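Progress report: the Practice Grocery
To: Grullum Fund, Small Grants
From: Smaranda Mocanu, Moldovan Street Learning Center, Sivomitz
Period covered: from the first payment through the end of August

1. Where we are

The Practice Grocery is open, in the sense that people come in, ask for fruit, get fruit, and are told the price. The fruit can't be eaten and the money can't be spent anywhere else, but otherwise trade is brisk. As the application explained, the idea is to let adult learners rehearse an ordinary shopping trip in English before they have to do it with a line of people sighing behind them.

You gave us $2,000 toward shelving, stock, and teaching materials. We have spent $1,000 of it. I know this looks like either thrift or delay, and it is some of each. The details are in section 4.

2. Fitting out the shop

The original plan had a freestanding display unit in the middle of the room. Octavian Husar drew it up nicely and we were all in favor until he chalked the outline on the floor and we discovered that the shop would have room for the display unit and one thin customer. We went to wall storage instead.

After looking at several systems we settled on white wire baskets that hook over a metal track. They can be lifted off and moved along, which matters more than we expected. Viorica Anghel likes to rearrange the stock between sessions so that learners have to ask where things are. She says this is how real supermarkets behave and I can't argue with her.

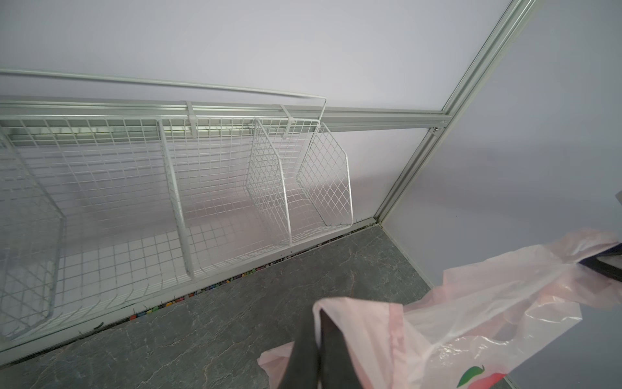 Mesh baskets hooked onto their track by the corner, all empty.

The choice of wire was made on cost, with looks coming a distant second, but it has turned out well for teaching. Learners can see through the sides, so they can point to something and then be made to name it. "Behind," "next to," and "at the bottom" come up constantly. Viorica had set aside a whole session for prepositions and got most of it done in the time it took one gentleman to locate the lemons.

Fitting took two afternoons. The first was spent fitting the track and the second was spent fitting it again, level. Bartosz Ostrowski, who did the work both times, has asked me to record that the spirit level was mine.

3. Stock

Play food is a larger field than I knew. There are toy fruits made for toddlers, with faces, which we ruled out early on grounds of dignity. There are decorator's fruits, which look wonderful and cost more than fruit. We bought in between, from a wholesaler called Miretti, and filled gaps with whatever staff had at home or could talk their own children out of.

The result is a range that a picky shopper would call uneven. We are strong in citrus. We have a good banana and a strawberry of some ambition. We are weak in vegetables, and our one onion is regularly mistaken for a light bulb, by me among others. Bread is still on order. Ardalan Akbari's suggestion that we varnish a real loaf was tried once and won't be tried again.

The carrier bags deserve a line, as you asked in your last letter what "miscellaneous consumables" meant. It meant bags. The checkout part of the lesson falls flat without them: there is nothing to offer, nothing to refuse, and no reason to say "could you put the plate in separately, please?" Staff brought in what they had in the drawer where everyone keeps such things. The most popular is a pale pink one with loop handles, and with it a white liner bag printed with fruit and red Chinese characters. Two of our learners read Chinese and were very pleased to be, for once, the people in the room who could tell everyone else what the packaging said.

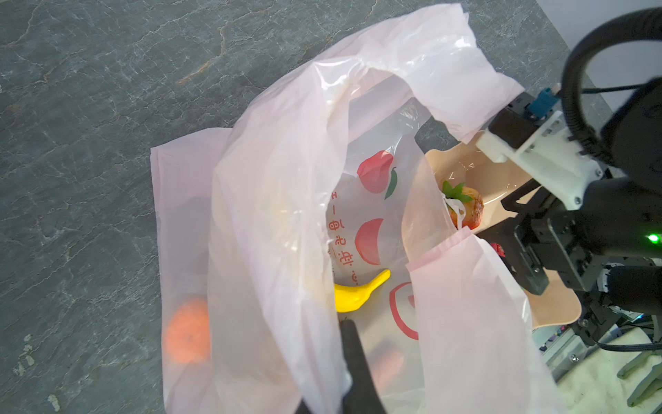
Packing has become a lesson in its own right, though it wasn't in the plan. It started because sessions were overrunning and Ardalan wanted the counter cleared, so he told everyone to pack up what they had bought while explaining to a partner what they were doing. The noise level doubled. We now finish every session this way. The partner may give advice ("heavy things first") and the packer may decline it, politely if possible. We have had some excellent declining.

4. Money

Spent so far: $1,000. The larger share went on the baskets, track, and hooks, and most of the rest on stock. The printing of price cards came to $95, which includes a first batch in which everything was priced by the pound, including the plates. We have kept these for a more advanced group, who will be asked to complain about them.

Still to spend: $1,000. We are holding it for the checkout counter, the bread and vegetable order, and a second set of role cards. The counter is late for the simple reason that we keep changing our minds. Learners have been paying at a table in the meantime and haven't objected, although nobody has told them there was supposed to be a counter.

5. Who is using it

We run six sessions a week, which is what we promised. Mornings fill up first. The evening group is smaller and a good deal rowdier, and has developed a running story in which the shop is under investigation for its prices. Viorica plays the manager. I am told her performance as the manager has become quite moving.

A few learners have reported back from actual stores. One returned a carton of cracked eggs and got her money back, and gave us the full conversation afterward, doing both voices. Another asked for a bag and was asked whether he had a loyalty card, a question we hadn't rehearsed. Loyalty cards have been added to the program.

6. What hasn't worked

The shopping lists. We wrote them in tidy print and learners sailed through, then told us that lists in real life are written by spouses and can't be read. Bartosz has been asked to handwrite the next set.

Storage between sessions. The room is shared with the choir, who are gracious about the baskets but have twice gone home with a lemon. We'd like to buy a lidded box out of the remaining money, if you are content for us to put it under "shelving."

Timing. We said the shop would be complete by the end of August. It is in use, with the counter, bread, and second role cards outstanding. I'd like to ask for the final report date to be moved to the end of October. Octavian has a new drawing of the counter, and this time he has chalked it out first.

Receipts are attached, in the order in which I found them.

Smaranda Mocanu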